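Unit 8: Daylight in Interior Spaces
Lecture notes, revised 22 Mar 2026
Prepared by Regula Marti

8.1 Terms

Illuminance is the luminous flux arriving at a surface per unit area, in lux. Luminance is the light leaving a surface in a given direction, in candela per square metre. Students mix these up every year. A light meter lying on a desk reads illuminance; glare depends on luminance.

Daylight factor (DF) is the ratio of indoor illuminance at a point to the unobstructed horizontal illuminance outdoors under a standard overcast sky, expressed as a percentage. Direct sun is excluded by definition.

DF = (Ei / Eo) x 100

8.2 Components

DF is the sum of the sky component, the externally reflected component and the internally reflected component. Close to the glass the sky component dominates. At the back of a deep room the internally reflected component may be all that is left, and the colour of the walls and ceiling then matters more than a modest increase in window size.

8.3 Contrast at the window

A window seen from inside is usually the brightest surface in the field of view. Objects between the observer and the glass are lit mainly on the far side and lose detail on the near side. Dark, matte finishes show the effect most strongly.

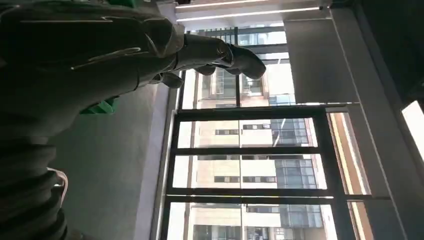 Figure 8.1. Dark fingertip in silhouette against bright window glass.

The ratio of window luminance to the luminance of the surrounding wall is a rough first check for discomfort. Pale reveals and splayed jambs lower it by placing a surface of intermediate brightness next to the opening. Internal blinds also lower it, at a cost to the DF across the whole room.

8.4 Worked example

The Parry reading room at Kevunthorpe has windows on one side only. An overcast reading in August gave 300 lux on a desk in the second row. The Varkolow meter on the roof was logging at the same time, but its file was lost. Assume Eo = 15 000 lux.

DF = (300 / 15 000) x 100 = 2 per cent

Repeat the calculation for the front row, where the desk reading was 679 lux. Give the answer to two significant figures.

8.5 Before the tutorial

Read Mayrhofer's chapter on reflected components. Bring a floor plan of one room you use often, with the window head heights marked in metres. Plundex can be used for the calculations, but hand working must be shown. Questions about the meter loans go to Luzius Mayrhofer.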